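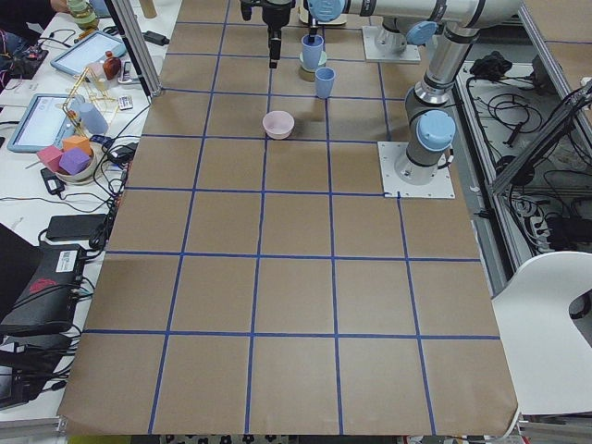

Blue tape, brown paper, two arms and the dishes. The grid took me a whole evening.

So the tape is down! I know a floor plan of painter's tape is a funny thing to be this pleased about, but if you've been reading since June you'll remember that my last attempt at a work surface was pencil lines on a bare tabletop, and that I couldn't read a single one of them once the lights were on. Brown kraft paper and blue tape, on the other hand, I can read from the other side of the bench with my glasses off.

For anyone new, this is the Drosteo build, my long-running plan to get a pair of arms to set and clear a small table. It lives on a bench at Kindby, the shared workshop over in Zernitville, where I pay for a corner and slowly spread into the next one (sorry, neighbors). The white desk on the left is technically mine too. It has the tablets, the chargers, more cable than I'd like, and a bowl of foam cubes that I keep meaning to use for grip tests.

Anyway, the paper. I used one big sheet, taped the long lines first, and then did the crosswise ones. Do it in that order. I tried it the other way on a scrap and the whole thing crept sideways on me. My squares are not perfect squares, and I've decided I can live with that, because the arms don't care about pretty. What they need is for me to be able to say "cup goes in this cell" and mean the same cell tomorrow. The bottom edge of the paper has already started to curl up and get wrinkly, so I'll probably run a strip of tape along there before I catch a sleeve on it.

The dishes are light blue plastic cups and a pink plastic bowl. I started out with real mugs, and I'd like to say no more on that subject. One cup is up on a little yellow-green coaster and the other is standing right on the paper, and I'm really curious about that difference! The coaster only lifts the cup a tiny bit, but a tiny bit is plenty when you've got thin black fingers reaching in from above. My notes say the grip height needs to go up 2 millimeters for the coaster. My gut says more. We'll see who wins.

The bowl is the one I'm worried about. It's shallow, it's round, and there's not a lot of rim to hang on to. I set it down more or less where two tape lines meet, which makes it easy for me to put back in the same place between tries, and that's really the whole trick of this grid.

I also rewrote the pick routine last weekend, on a laptop balanced on my knees in one of those white molded chairs (my back has opinions). It's down to 720 lines from 2073, mostly thanks to throwing out everything I wrote for the old Ranasinghe controller board, may it rest in its drawer. It starts faster and I can find things in it again, so I'm calling that a win.

Next up is 20 tries per cup, same cell every time, with me writing down every miss. Then the bowl. If any of you have gotten a gripper to pick up something shallow without shoving it halfway across the table first, please leave a comment, I'll read every word.

Posted 27 August 2021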